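Packing line notebook, Plirwood site, November, 6:40 am

Second month with the Maltik sorting software. The sheet taped over the sink says 2180 pieces a shift once we "settle in." Last night's log shows 1246. By hand, with the old two-person bench, we were doing 1798 and nobody stayed late.

What has changed for people so far: less bending, more waiting. Day shift says their wrists feel better, and I believe them. They also say they spend the time they saved clearing stops on the screen, and that goes down as "idle" in the report. I've asked Wedness to give it its own code. No reply.
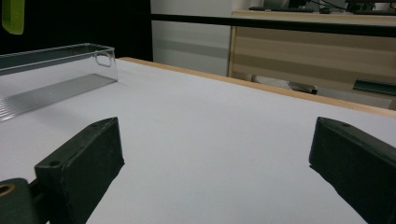

Bench 2, fingers open, clear bin empty at left.

263 stops logged this week. Wedness calls most of them operator error. I went through the first page and can't see how they decided that. Same code for a jam and for a person pressing pause to ask a question.

The Huanca parts are still being sorted by hand on the other bench. They were supposed to move over in the first month. Night shift would like to know if their hours get cut when that happens, and so would I before I sign the next stage.

To do: pull the hand-sort logs from before the change, same parts only. Ask who wrote the 2180 figure and what they were packing.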